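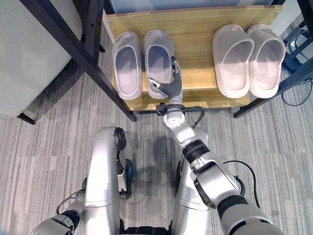 Yaqin Long wrote to us in June that she had never thought of a dumpling as breakfast until she came to our counter, and that now she can't think of it as anything else. She had the pork and chive ones, boiled, with black vinegar and a spoonful of the chilli oil, and she asked whether we would ever consider opening before eight. We do now, Yaqin! The shutters go up at 7.30 every morning except Sunday, when we let ourselves lie in until nine.

About Jonik

We are a small dumpling kitchen and cookery school on the harbour side of Navport, two streets back from the water, next door to the key cutter. People often suppose that Jonik is a surname or a word in somebody's grandmother's dialect. It was the name already painted over the door when we took the lease, and by the time we had saved up for a new sign everybody was calling us that anyway, so we kept it and spent the money on a second steamer.

How we began

Yichen Mao and Aniela Tomaszewski met while working the late shift in a hotel kitchen, and spent a good deal of that winter arguing (in a friendly way, mostly) over whose family made the better dumpling. Yichen grew up on jiaozi, thin in the skin and pleated along one side, folded by the trayful for New Year. Aniela grew up on pierogi with curd cheese and potato, fried in butter the day after they were boiled, as she will still tell you they ought to be. They began bringing in boxes from home for the rest of the staff to judge. The vote was never settled, but the boxes always went back empty, and after a while it seemed silly not to try selling a few.

The first stall had 2 folding tables and one gas ring that didn't care for wind. From there we moved to a corner of the covered market, and then to the shop, which has 26 seats if you count the window bench and don't mind knocking elbows with a stranger.

What we make

On an ordinary week we fold 3,000 dumplings, all by hand, and most of them before lunch. There are usually 14 kinds on the board. The pork and chive, the prawn, and the potato and curd cheese never come off it, and the rest change with whatever looks good at the market: pumpkin in autumn, wild garlic in spring, and a sauerkraut and mushroom one in the cold months that has a rather devoted following. Edileuza Seixas joined us as a weekend helper and now runs the dough table. She rests her dough a full hour under a damp cloth and will not be hurried, even with a queue out of the door.

We also sell them frozen, in bags, for cooking at home. Please don't thaw them first. Drop them straight into plenty of boiling water, give them a gentle stir so they don't catch on the bottom, and wait until they float and have bobbed about for a couple of minutes more.

Classes

Huiling Yin teaches our evening classes at the long table upstairs. You will mix a dough, make a filling, learn a simple fold and then a fancier one, and sit down together at the end to eat the lot, wonky ones included. Beginners are very welcome, and so are children who can reach the table. Do tell us about allergies when you book, as wheat flour gets absolutely everywhere up there.

Come and say hello

If you're passing, come in, even if it's only for a cup of tea and a look at the board. We're always glad to hear how your own family makes theirs, and a fair few of our fillings started with a customer leaning on the counter and telling us we were doing it wrong.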